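Re: [cell-practice] Draft rule on cable slack

> Clolta wants 60 cm of free loop at each elbow, tied every 2 links. Any objections before December?

Yes, mine. Where does 60 come from? The Pakthorpe draft gives no test behind it. 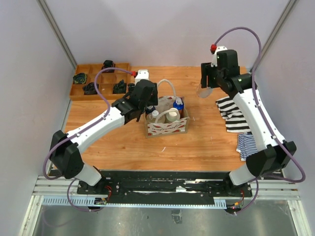

Bag packing, both arms over the table. Purple cable loops wide past each elbow.

I'd want a snag test over 600 cycles before I sign anything. Until then call it advice and drop the "shall".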